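Getting Your Grasp Planner to Stop Fighting Nested Crates

I've been putting off writing this one up, mostly because it took me three tries to get right and the first two are embarrassing. But I keep getting the same email (hi, Verna!), so let's go through it properly.

You'll need a working perception node that publishes a colored point cloud, a planner that accepts scored grasp candidates, and a config file you're not afraid to break. I'm using Fandgate for the planning side and a little segmentation package we call Claston. If your setup has other names for these things, fine, the steps carry over.

Step 1: Turn off hole filling

Seriously, do this first. Most depth pipelines come with some kind of smoothing that patches small gaps, and on a solid tote you want it. On a slotted wall it invents a surface that floats somewhere between the plastic and whatever is behind it. I lost an entire October to this! In Claston it's the fill_gaps setting. Set it to false and restart the node (a reload won't pick it up, don't ask me how long I waited).

Step 2: Find the rim before you find the crate

My old code fit a box to the whole blob of points and then worked out where the rim should be. Do it the other way around. Look for long, straight, nearly level edges, pair up the ones that are parallel, and only then build your box downward from them.
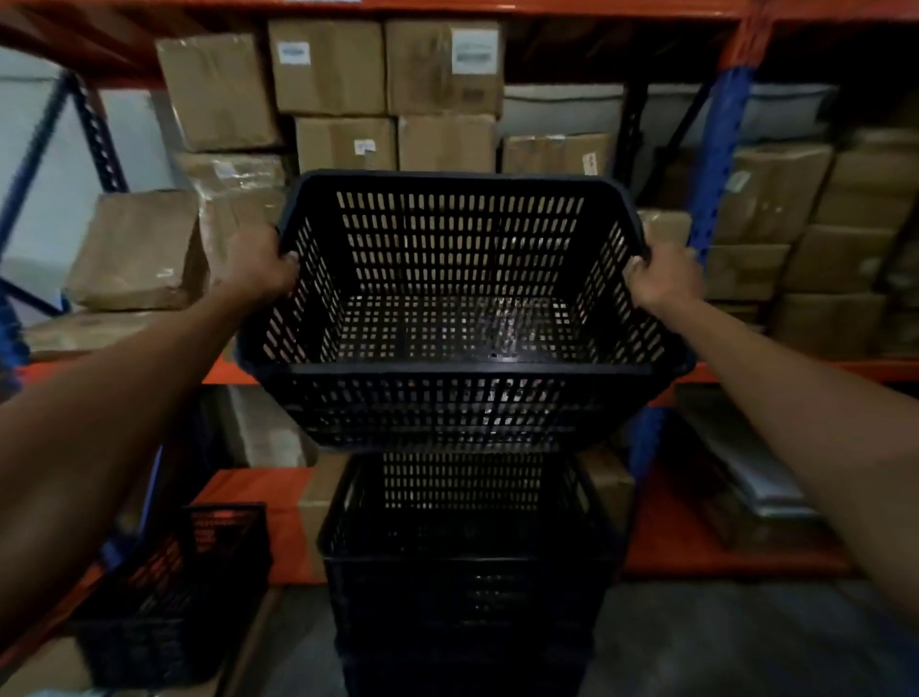
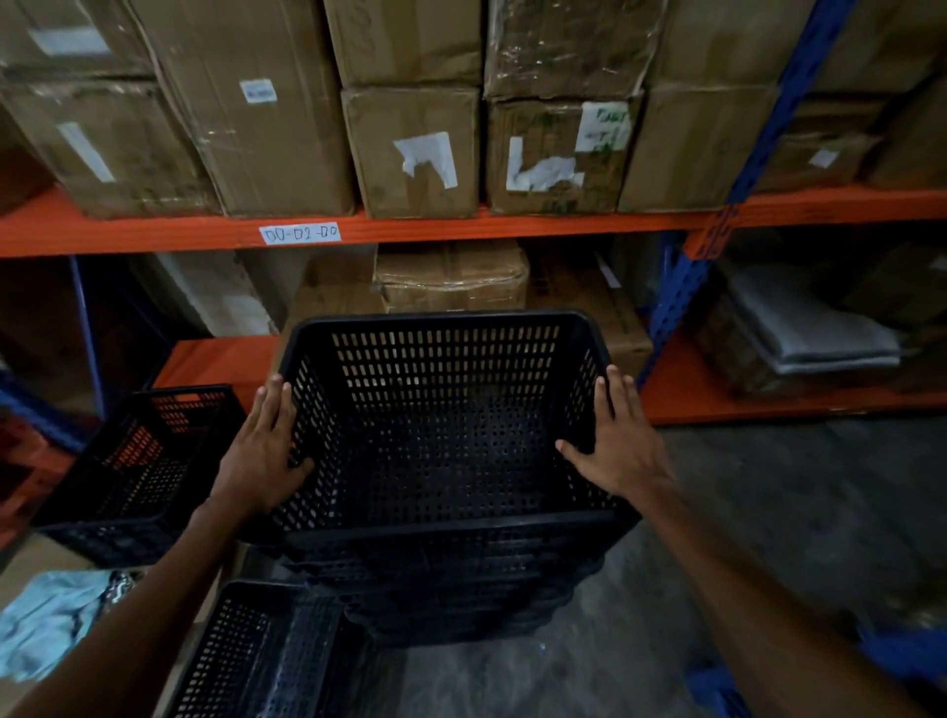
The rim finder will hand you too many rims, and that's okay, you want them all at this stage. Sort them by height and group any that share the same footprint. Nested crates give you a whole ladder of edges, one right under the other, and with orange beams and cardboard showing through the slots, color alone won't tell you which edge belongs to what. So keep the highest rim in each group, mark the rest as "support," and don't let the planner touch them. A crate standing off to the side at an angle should land in its own group. If it gets merged with the stack, your footprint tolerance is too loose, and I'd start by cutting it in half.

Step 3: Sample grasps on the rim only

I generate 600 candidates per rim group. I used to do 1,000 and the extra ones only made the planner slower. Put them in pairs, one for each hand, on opposite walls, and throw out any pair where the two contact points differ in height once you've corrected for the tilt of the crate. Then score what's left:

score = rim_fit + wall_clearance - shelf_penalty

The shelf penalty is the piece Evdokia Triantafyllou talked me into, and she was right. Without it the planner loves grasps on the far wall, which look terrific on paper and drive a wrist straight into a beam.

Step 4: Lift straight up, then think

Nested crates stick. Add a short vertical move before any sideways motion, and watch the wrist force while it runs. If the force climbs past what one empty crate should weigh, stop, lower, and try again with a small wiggle. My limit is 19 newtons. Yours will depend on your crates, so weigh one!

After the lift, run the rim finder a second time. You should see one group up high and a fresh top rim underneath it. If the lower group has vanished altogether, you probably picked up the whole stack (been there) and you want to put it back down gently.

Step 5: Replay it before you run it

Save 16 recordings with different stack heights and play them back through the planner with the arms disabled. The Foulkes viewer will draw the chosen pair over the point cloud, so you can flip through the lot over a cup of coffee. If the markers jump between rims from one update to the next, go back to Step 2 and tighten the grouping.

My config is in the Cavudberg folder of the shared repo, under crates_v3. Please don't use v2.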